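3.2 Household survey and the choice of bakery products

The second part of the study concerns the buying of small pastries in the four towns of the region, namely Ploltar, Brotard, Mollel and Skaledum. In the first part (Section 3.1) we looked only at bread, which in these towns is bought almost daily and for which the price is well known to the buyer. Pastries are different in this respect. They are bought irregularly, often together with coffee, and many respondents could not say what they had paid for the last one.

The questionnaire was sent in September to 1,990 households, selected from the public address lists of the four towns. We received 1,026 completed forms. From these, 77 were removed, as the respondent had answered the part on bread but left the part on pastries empty. The forms from Skaledum were returned more slowly than the others, and a second letter was necessary there. We did not find a difference between the early and the late answers in the age of the respondent or in the size of the household, and therefore both groups are treated together in what follows.

Respondents were asked where they buy pastries, at which time of the day, and what they do with those which are not eaten on the same day. The last question was added on the advice of bakers in Mollel, who told us that customers ask frequently how long a filled pastry can be kept. The answers were given in the respondent's own words and were afterwards sorted by two of the authors independently. Where the two authors did not agree, the answer was read again by both and discussed until a common category was found.

For the word "pastry" itself we had to take a decision. In Brotard the local word includes also sweet buns made from bread dough, while in Ploltar these are counted as bread. We decided to follow the understanding of the respondent and not to correct it later. The consequence is that the figures for Brotard may be somewhat too high when they are compared with the other towns, and the reader should keep this in mind for Table 4.

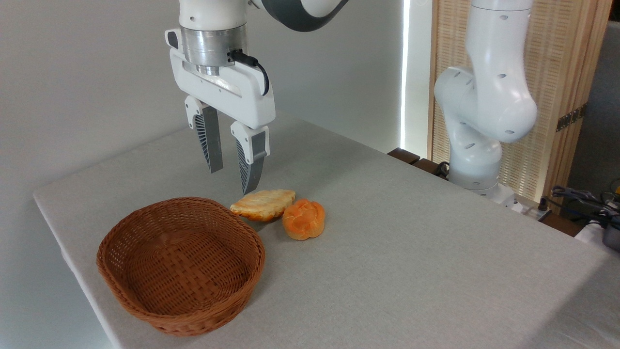
Figure 3. Pastries on a light grey tabletop.

The time of purchase was recorded in three classes: before 9 a.m., between 9 a.m. and 2 p.m., and later. Households with school children bought mostly in the first class. For pensioners the middle of the day was more usual, in particular in Ploltar, where the market hall closes at 2 p.m. Prices were not asked directly. They were taken from the price boards of the shops which the respondents had named, and converted to the price per 100 grams, so that large and small products can be compared.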